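Jarkeo começa a alugar garra de dois dedos para cozinhas de ensaio

A Jarkeo passa a oferecer em janeiro o aluguer mensal da Draltier, uma garra de dois dedos com câmara própria, destinada a empresas que queiram testar tarefas de bancada antes de comprar um braço completo. O kit custa 200 euros por mês, com suporte remoto incluído, e a caução é de quase 3,000 euros.

Segundo Shaimaa El Ouafi, responsável comercial, há 13 unidades disponíveis na primeira fase. "Quem aluga recebe também 25 rotinas de base, para objetos pequenos e loiça", afirmou.

Gearóid Quinlan, que avaliou o kit para a Tapia, elogia a montagem, mas considera o manual curto. As reservas fazem-se no site da empresa.

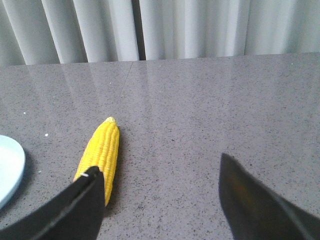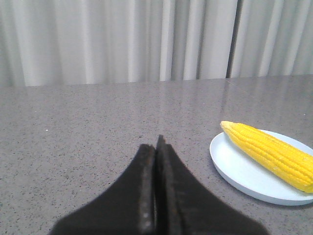

A garra na bancada, com uma espiga de milho e um prato. Fotos: Jarkeo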